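December, kitchen props, afternoon

Spent the first part of the day sorting the play kitchen crate again. The food pieces had got mixed in with the dishes since the last entry, so I pulled everything out onto the white table and put it back by type. The full list stands at 106 pieces including spares. Annag Nisbet has the printed copy and will mark off anything missing.

Storage is now the tall Serkholm unit by the sink. Fruit goes on the top shelf, dishes and bowls on the middle one, pots and the toaster oven at the bottom. The oven door should be shut before it gets lifted. The Trerell bins were too shallow for the colander and kept tipping, so they are back in the supply room with the lids taped on.

Table layout for the afternoon: big lavender-gray plate at the top with fruit on both sides of it, pots down the left, toaster oven on the right, colander in the middle with the ketchup in it. Light blue bowl below the colander. 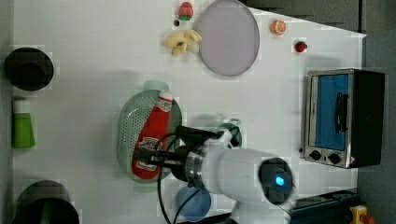 How long does it take to reset the table between layouts?

Around 20 minutes with one person, if everything is already clean. Washing adds another 30, most of it drying time on the rack.

Cleaning notes. Warm water and a drop of dish soap for the fruit and the bowls. The Lurnine spray left a film on the test plate after 8 wipes, so I stopped using it and moved the bottle to the cabinet under the sink. Labels on bottles get a dry cloth only. I lost the corner of one last month by soaking it.

Annag asked for a second colander so one can be in the wash. Amundsen has them but only in sets with a mixing bowl. We could use the bowl, so I put the set on the order sheet.

Still to do: new shelf labels, larger print this time. Check the spare fruit for split seams. Find out where the second dish rack went; it was on the windowsill at lunch.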